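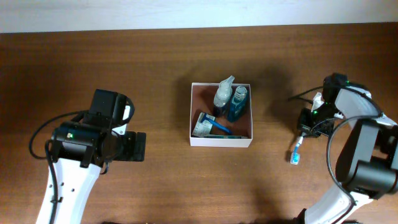 Can an HOA enforce a rule that was never written into the covenants?
Usually it can't fine you for one, but a board can often adopt house rules under powers the covenants give it, so read the rulemaking section before you pick a fight.

creekside_dot
Posting in here because the pinned answer at the top is where I got stuck. I own a townhouse in Rirkcombe, and our association has always had this understanding that you don't park on the inside curve of the loop road. It isn't in the covenants. I read all 11 pages of the things twice. It isn't in the bylaws either. Everybody just does it, and if a new person parks there somebody leaves a note on the windshield. Fine, whatever. But in September I had my sister's car there overnight and I got an actual letter with a $100 fine from Vikton (our management company), citing "longstanding community practice." Is that a thing?? Can practice be a rule?

gravelroad77
Not for a fine, no. In my state they need written authority to fine, then a written rule, then notice and a chance to be heard. Ask them for the rule number. I bet you get silence.

mossback
I'd slow down a little. Custom does count for something. A lot of law started out as people just doing a thing the same way for long enough that a judge shrugged and said okay, that's the rule. Water rights out west, fence lines between farms, all kinds of stuff. If your neighbors have kept that curve clear for decades, a court might not treat it as nothing.

gravelroad77
Water rights aren't a parking fine, mossback. Nobody's homesteading the loop road. An HOA gets its power from recorded documents and whatever state law adds on top. If neither one lets them fine for this, they can't.

mossback
I didn't say they could fine her! I said custom isn't nothing. Courts do look at how people have behaved when the paper is vague. Is the paper vague, creekside? Is there anything in there about "obstruction" or "safe passage" or keeping roads clear?

creekside_dot
Ugh. Okay, there is a line that says owners "shall not unreasonably obstruct common ways." I skipped right over it because I figured it was about dumpsters. But you can get a moving truck past a car on that curve, I've watched it happen, so I don't see how it's obstruction.

tallgrass_tim
That's your fight right there, and mossback has a point. They'll say the practice shows what everyone understood "unreasonably obstruct" to mean. You say a truck gets by. It's not a slam dunk for either side.

Also check whether the board ever voted on a parking resolution. When I lived at Waaka there were 364 units and the rules were scattered all over the minutes. We had one about grills that was only written down in minutes from before half of us moved in. It did turn out to be valid, much to my annoyance (I had the grill).

gravelroad77
Valid where, though? Some states make them send rules out to owners before they can enforce them. An old vote in a binder wouldn't do it here.

tallgrass_tim
Fair. Ours had been mailed out, I'd just thrown mine away.

pennywhistle
Small practical thing, don't ignore the letter while you're arguing in here. Look for a hearing deadline. My association uses Zestus for all the paperwork and the deadline sits in tiny type at the bottom of the second page. I missed mine by 2 days and had to pay. Send your request in writing and keep a copy.

creekside_dot
Just looked and yep, there's a deadline, and it's the end of next week. Thank you!! I'm going to ask for the hearing, the rule they're relying on, and any minutes that mention parking. Should I bring up the old notes on windshields, or does that just prove their custom thing for them?

mossback
Leave it out of the letter. If they bring it up, you can say neighbors leaving notes isn't the same as the board making a rule.

gravelroad77
Agree with mossback on that one, mark the calendar. And look up your own state's statute before the hearing, it might be shorter than you'd think.

creekside_dot
Letter goes out in the morning, certified. My sister says she's parking at the grocery store next time.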